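FOR IMMEDIATE RELEASE
December 12, 2024

Piraren Plumbing opens water heater replacement desk in Tarkville

TARKVILLE - Piraren Plumbing & Heating has opened a new water heater desk at its Tarkville shop. Same-day quotes on tank and tankless units. Phones staffed until 8 p.m., weekends too.

The company replaced 771 water heaters last year across Tarkville and Sadatum. Most were emergency calls. Cold shower, puddle on the basement floor, homeowner taking whatever was on the truck.

"We'd like to get to people before the tank lets go," said Viera Beneš, owner. "A tank past ten years old, get it looked at. It's a short visit and we don't charge for it."

The desk is run by Lilibeth Tan, formerly lead dispatcher, with 3 licensed installers assigned full time. Tan's team handles permits, haul-away of the old unit and the city inspection. Customers get one price in writing before any work starts, and that price includes the expansion tank and new shutoff valve where code calls for them.

Also new: a flush and anode rod check for $71, offered to any household in the service area, Piraren customer or not. Hard water on the Sadatum side eats through anode rods fast, and sediment is the usual reason for the popping and rumbling noises people call in about. Appointments run roughly an hour. Book early, the first weeks are filling up allready.

Stock on hand covers 40 and 50 gallon gas and electric tanks. Tankless units are special order for now, though the company expects to keep a few in the shop by next September. Gas line upsizing for tankless quoted seperately.
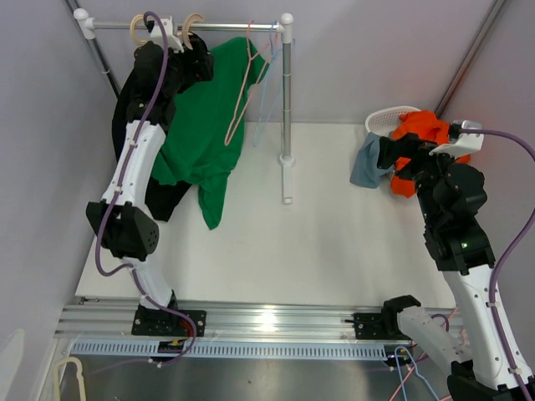 Does a tankless unit need more upkeep than a tank?
In hard water areas it needs descaling once a year, where a tank needs flushing about that often, so the work is similar.

Shabani Lyimo, service manager, is taking questions from landlords and property managers with more than one unit to replace. Multi-unit pricing on request.

Shop hours and the booking form are on the Piraren website. Walk-ins OK. Bring a picture of the label on your old heater if you can, it saves a call.

Media contact: Caroline Masanja, Piraren Plumbing & Heating, Tarkville, ext. 357

###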